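What the Floor Remembers: Final Project Report
Dance and Performance Studies, Independent Project

When I began this project in March, I thought I was going to write about one dance. The plan was to take Gunda, a duet made for a small studio theater, and follow how its makers turned old household chores into movement. I still did that (and enjoyed it more than anything else I did this year), but the report grew sideways, as my advisor warned me it might, and a good part of it is now about the people who sit and watch.

Gunda was produced by the Hrynyshyn Studio, a converted feed store with a sprung floor and, I have to say, very uncomfortable benches. The piece has 2 dancers and almost no set. They knead, they wring, they fold, they carry. For the first stretch you could mistake it for mime, and then the gestures start to loosen from their jobs. A wringing motion travels up the arms and into the shoulders until a whole body is twisting, and by then I had quite forgotten about laundry!

I saw the piece four times, twice from the benches and twice from the side, where the company kindly let me stand with my notebook. From the side it is a different dance. You hear the breathing, and the little scuffs and slaps of bare feet that the music covers up for everybody else. My notes on those two evenings came to 4000 words, most of them hard to read, and I have put the cleaner parts in the appendix. 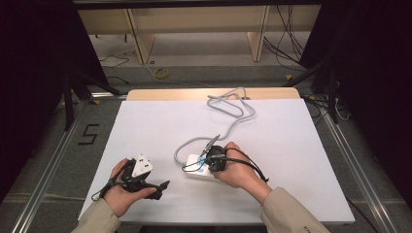

The breathing led me to my second question, which was how the dancers stay together when they have their backs to each other. There is a long passage near the end, called Nivham in the rehearsal notes, where neither one looks at the other and there is no steady beat to lean on. I had assumed they were counting. When I asked, both told me they had given up counting early in rehearsals and listened for each other's weight landing on the floor. I went back on a Monday to watch that passage again with my eyes closed for part of it, and I could follow a good deal of it by sound alone, which pleased me very much.

For the audience part of the project I used comment cards that the studio had kept in its office from past seasons. There were 2539 cards in all, and 1027 of them had something written on the back beyond a check mark. I read every one of those. People wrote about parking and about the heat, of course, but they also wrote about their grandmothers, their knees, a dance class they quit in high school and still thought about. Very few used the kind of words we use in seminar. Many described a single movement, often quite exactly, and then said what it had reminded them of.

I tried sorting the cards by theme and was not happy with the result. A card about a kitchen table could be about family or about the set of an earlier piece, Brunine, and sometimes it was plainly both. In the end I kept my groups loose and quoted more than I tallied. If I did this over, I would ask the studio to put the title of the piece on each card, as matching cards to performances took me most of April.

The appendix has my viewing notes, the wording of the comment card, and a rough floor map of the Nivham passage. The map is drawn from the audience side, so left and right are reversed for anyone reading it as a dancer.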